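Bukcombe Adult Learning
Household Textiles: Care, Folding and Storage
Handout for Unit 5: Knitted tops
March 2025

Contents of this unit
5.1 Knit and weave
5.2 Sorting before the fold
5.3 The working surface
5.4 Laying out
5.5 The file fold
5.6 Printed fronts
5.7 Storage
5.8 Before the next unit

5.1 Knit and weave

Unit 4 dealt with shirts and blouses, which are woven. A woven cloth has two sets of threads crossing at right angles and very little stretch along either. It takes a crease sharply and keeps it until it is pressed out. The T-shirt is knitted, normally in single jersey, which is one continuous set of loops. It stretches more across the body than down it, it curls at a cut edge, and it takes a soft crease that mostly drops out in wear.

Two things follow for folding. A jersey garment does not need a board or an iron in order to fold well, but it does need to be relaxed first. If it is pulled wide while being laid out, it will shrink back inside the fold and the edges will wander. Lay it down, let go, then smooth with the flat of the hand from the centre outwards. Do not tug at the hem.

Ribbing at the neck is a different knit from the body and recovers its shape better. It should never be used as a handle. Pick the garment up by the shoulder seams.

5.2 Sorting before the fold

Sort by type first and by size second. Colour is a matter of taste and has no effect on the method. For a mixed household load use these groups:

Short-sleeved tops, plain
Short-sleeved tops, printed
Long-sleeved tops
Vests and sleeveless tops
Anything with a collar and placket (treat as Unit 4)

Printed tops are kept apart because the print is stiffer than the cloth around it and alters where the folds should fall. See 5.6.

Check each piece at this stage for damp at the seams, the underarm and the neck rib. These are the thickest parts and the last to dry. A top that is dry across the chest can still be damp at the collar, and if stored like that it will smell within a few days. Damp pieces go back on the airer.

5.3 The working surface

Any flat surface larger than the garment with its sleeves out will do. A table at hip height is easiest on the back. A bed is what most people use at home, and its drawbacks are known: it is low, it gives under the hand, and a loose sheet travels with the garment when the garment is smoothed. A fitted sheet moves less than a flat one or a duvet cover. Wrinkles in the sheet do not matter much for jersey. They matter a good deal for woven shirts.

Stand at the hem end for all the methods in this unit. The neckline is then furthest from you and the final folds are made away from the body.

5.4 Laying out

There are two starting positions.

Front up. The neckline is at the top and the front of the garment faces the ceiling. Use this for inspection, for stain checks and for deciding where the folds will go on a printed top. The size label shows inside the back of the neck.

Front down. The garment is turned over and the sleeves are brought in behind. Use this when the front is to be visible on top of the finished stack.

In both positions the side edges should run parallel and the shoulder line should be level. Many cheaper tops are cut slightly off grain and twist after the first few washes, so that one side seam drifts towards the front. Ignore the seam in that case and work from the outline.

5.5 The file fold

This is the standard fold for the course.

1. Lay the garment out front down and smooth it once.
2. Take one side in towards the middle, folding on a line from mid-shoulder to hem.
3. Turn the sleeve back so that it lies inside the folded side.
4. Repeat with the other side. The result is a long strip of even width.
5. Bring the hem up to a point a little short of the neckline.
6. Fold in half, then in half again if the drawer is shallow.
7. Stand it on its folded edge. If it falls over, the strip was too wide or the last fold too loose.

5.6 Printed fronts

A screen print lies on the surface as a film of ink. Where the film is thick it resists bending, and repeated creasing on the same line is one cause of cracking. Friction in the wash is another, and usually the larger one. Turn printed tops inside out for washing and drying, and turn them back before folding.

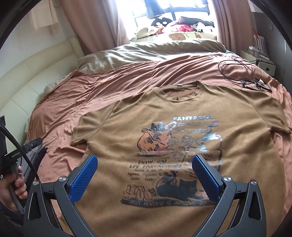
With a large chest print, a fold across the middle of the design cannot always be avoided. The aim is to move it a little each time. Fold in half on one occasion and in thirds on the next. Old prints that have already begun to wear gain little from this treatment and may be folded in whatever way suits the drawer.

Never iron directly on a print. If pressing is needed, turn the garment inside out and put a cotton cloth between the two layers.

5.7 Storage

Stand the folded tops in a row, folded edge upwards, with enough slack to slide a hand in. A drawer packed tight creases its contents and makes the back row hard to reach. The Vovolley divider used in the practical room adjusts to most drawers, though a shoebox lid does the same work.

On an open shelf, stack flat and keep the pile to a height that can be lifted with one hand.

5.8 Before the next unit

Fold up to 54 pieces from your own household by the method in 5.5 and note any that would not stand. Bring one printed top and one long-sleeved top to the session. Unit 6 covers knitwear in wool and wool blends.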